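The Slow Joy of Eating Lunch at Noon

Mar 28, 2020

I used to eat lunch over my keyboard at 2, usually something beige out of a wrapper, usually while pretending to read a spreadsheet. Eleven years of that! Then my office in Zarnmont moved to a building with no cafeteria, and in February I started walking home at midday to eat like a person.

The first week felt like skipping school. I kept checking my phone on the stairs, sure that somebody needed me (they didn't, apart from one question about the printer). By the second week I was planning meals on the walk over, which takes me past Tradach, the little grocery on Monier Street that sells bread by the half loaf and always has the radio on too loud. 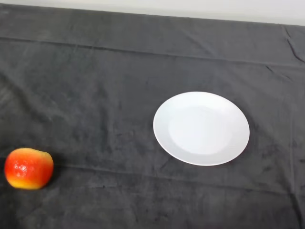 By Ilona Szalai
Food and Home Columnist

My rules are loose. I sit down. I use a real plate, even for toast. The phone stays in my coat, and if I want fruit afterward I have it, because there's time for fruit now.

What do I eat? Leftover soup, mostly, or eggs, or cheese and pickles when the fridge looks sad. I spent 72 cents on a bunch of radishes last month and ate them with butter and salt, and I'm still talking about it to anyone who'll stand still.

My step counter likes the new routine too. The round trip is 2528 steps, with 300 more if I go the long way by the canal, and lately I've been going the long way.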